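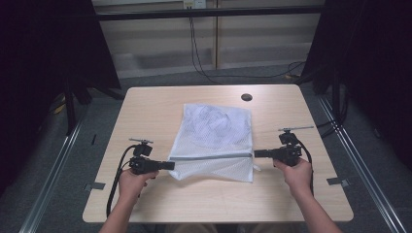 Jul 27, 2020 - still packing

Up too early. Heat already coming off the window by six. Made coffee, then remembered I packed the filters last night, so coffee through a paper towel, tasted like paper towel. Drank it all.

Have to write fast, Sowmya is calling at nine and I said I'd have the kitchen done by then. Kitchen is not done. Kitchen is worse than yesterday. I took everything out of the cabinets to "see what we have" and now what we have is on the floor and I step over it to get to the sink.

Delicates went in the white mesh bag, zipped, fine. That one's easy. One thing that closes with a zipper and you can see what's in it. If I could pack the whole apartment that way I'd be in Hotis by now.

So where am I. Bedroom, mostly. Books, no. Bathroom, can't do till the last day. Hall closet, afraid of it. Opened it once yesterday and something slid, closed it again.

1,094 miles door to door. Looked it up again last night as if it would have changed. 3 days if I don't push, and Mom made me promise not to push. She wants me to stop for the night before dark every night. She also wants me to bring my own sheets for the motels, my own pillow, wipes for the remote, wipes for the door handle, wipes for the ice bucket. Told her I'm not going to use the ice bucket. She said good, but wipe it.

The truck. Called Negri again about the truck. On hold so long I did the whole silverware drawer with the phone on my shoulder and now my neck is bad. The woman was nice. She says the small one is not available on our date, only the medium, same price, do I want the medium. I've never driven anything bigger than Dad's pickup and I hit a mailbox with that. Said yes. She said they don't do the walk-around with you any more, you just get the key out of a box and take your own pictures of the dents. Great.

Pickup is August now, first week. I wrote it on my hand and then washed my hands, because that is all anybody does this year, and had to call back. Different woman, longer hold.

later, lunch

Sowmya called. Put her on speaker in the sink (it's louder in the sink) and wrapped glasses while she talked. She's been in the Hotis place two weeks already and keeps finding stuff out. The back burner doesn't light unless you light the front one first. The neighbor upstairs runs a sewing machine at night. There's a lemon tree in the yard that belongs to the landlord but he says take what drops. She says a lot drops.

She asked am I sad. I said I'm too busy. She said that's not what she asked. Sowmya Hegde has known me since we were both bad at the recorder in fifth grade and there's no getting around her. I said a little, at night. Then the tape gun jammed so we talked about the tape gun.

She wants the following brought, I'm writing it down so I don't forget:
the big pot
the rice cooker if it still works (it works)
her gray sweater that I have had since college
the good scissors
NOT the futon

I want to bring the futon. We went back and forth on that. It's ugly and it has the dip in it but I've slept so many good naps on it. She says the dip is bad for my back, I say the dip IS my back at this point. We'll see. If there's room in the medium truck it's going in and she can look at it every day.

Ate standing up. End of the bread, the last egg, some pickles. Trying to eat down the fridge and it's getting strange. Mustard is going to outlive me.

Boxes. I got 10 more from the liquor store on Farar, the guy saves them behind the counter if you call first. They're good boxes, strong, the kind with the dividers, so all the glasses got a little room each. He passed them out the door to me at arms length, both of us in masks, and said good luck wherever it is. Three years I've been going in there and I think that's the longest talk we ever had. Almost cried about it in the parking lot, which is dumb. Didn't sleep enough.

Note, the dividers DON'T fit the mugs. The mugs get wrapped in t-shirts. Mugs in t-shirts in the blue suitcase. Write it on the suitcase.

Threw out so far: the lamp with no cord, all the takeout menus (half those places closed, went through them one at a time which was a mistake), the shoes I was going to get fixed, a candle that was all wick, the printer. The printer. I can't tell you how good the printer felt. Carried it down all the stairs hugging it and put it on the curb with a sign that said WORKS SOMETIMES and it was gone before I got back up to the window.

Kept but shouldn't have: Grandpa's radio, the jar of buttons, every birthday card, a bag of keys. I don't know what the keys open. Can't throw out a key. What if.

Found behind the dresser: a library book. Oh no. It's from before everything shut, it has a stamp from February in it. The library is doing drop-off only, through the slot. It's a book about bees. I never read it. Started reading it on the floor around two when I was suposed to be doing the linens and lost most of an hour. Queens can live for years. The workers in summer only get weeks, they wear their wings out. Read that part twice. Bees is going back through the slot tomorrow, finished or not.

after dinner

Dinner was crackers and the soup nobody likes, me included.

Work stuff, quick. Told Ninent I'd be off line for the drive. They said fine, then sent a calendar invite right in the middle of day two. I'll be in a truck. I'll be in a medium truck in the middle of nowhere wiping down an ice bucket. Declined it. Felt bad, then didn't. It's only since March that I can do this job from any table at all, and that's the whole reason Hotis can even happen, so I'm not going to complain too loud. But the middle of day two!

Landlord came by to look at the place, stood in the doorway with his mask under his nose. Said the nail holes have to be filled. I said they will be. He said what about that one, and pointed at one that was here when I moved in. I have a picture of it from when I moved in. Somewhere. In the phone, or the old phone. He wants me out by the 30 of August and I'll be gone long before, so I asked about getting some of the month back and he all of a sudden had another appointment.

Spackle. Get spackle. Get it when you take the book back.

Things still to do, just dumping them here:
change address (post office, bank, the dentist, that magazine)
cancel internet but NOT until the last day
oil change
defrost freezer, start night before, towels down
ask Dad about tire pressure when it's a loaded car behind a truck, can you even tow it behind, does Negri have the thing you tow with
say bye to Mrs. across the hall, through the door if she wants
plants

The plants. The big one won't make it three days in a hot cab. I've been not thinking about it. It was a stick with two leaves when I got it and now it's up to the top of the window and it's dropped leaves every time I so much as moved the couch. Mrs. across the hall waters hers on a schedule, I hear the can. I think I'll ask her. I think I'll write a note and put it under her door, with the pot size, so she can say no without having to say it to my face. Took two cuttings this afternoon just in case, they're in a jam jar. Those can ride up front with me, in the cup holder.

Mom called again. Do I have jumper cables. Yes. Do I have a paper map. No, Mom. She's mailing one. I said it won't get here in time, the mail's slow. She said then she'll read me the roads over the phone. She would too. She'd sit at the kitchen table with the atlas from when we were kids and read me every exit to Hotis. I told her okay. She sounded happy about it so maybe I'll call from the road and let her do a stretch.

It's ten something. Still hot. Window open, somebody down the block playing the same song over and over and getting better at it, trumpet I think. The kitchen floor is half clear. I can get to the sink in a straight line, just about. Linens didn't happen. Closet didn't happen.

My hands smell like newspaper. Cut my thumb on the tape gun, it's nothing, bandaids are packed so it's got a piece of paper towel and tape on it. Same roll as the coffee.

Tomorrow: book, spackle, linens, closet. Note for the plant first, before I chicken out. And find the filters, they're in one of the boxes that says KITCHEN and every box says KITCHEN.

Going to bed. Bed is still a bed till next week at least.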